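Week 5 handout: is a ready-made two-arm kit worth it?
Course notes, Naima Lahlou

Okay, so last week I promised we'd look at the Trandmont bench kit before anyone starts begging the department for one. I've had my hands on it since November and I have opinions!

What you get is two arms, two grippers, the rail they bolt to, and the Drirnow control software. The license is 279 a year per bench, and the first 12 weeks are free. Setup took me one long afternoon (most of it cables – please label yours before you plug anything in).

The task I keep coming back to is passing a stack of toy blocks between grippers. It sounds like nothing, but both arms have to agree on where the stack is, and one has to let go at the right moment.

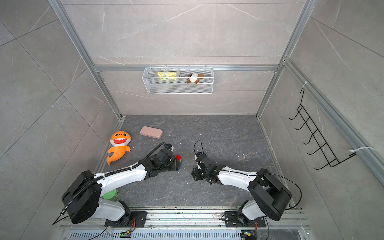
Fig. 1. Left gripper holding the block stack, right gripper facing it.

Things I like: the arms mirror each other, so a pose you work out for one side carries over with a few sign changes. The manual is readable too. Things I don't: the gripper force setting goes from 0 to 800 and the useful part is squashed down at the low end. Hicham Morsy wrote a little script that rescales it, and it's in the course folder.

For Thursday, read the handover chapter in the manual and write half a page on which arm should decide when to let go, and what it needs to know first.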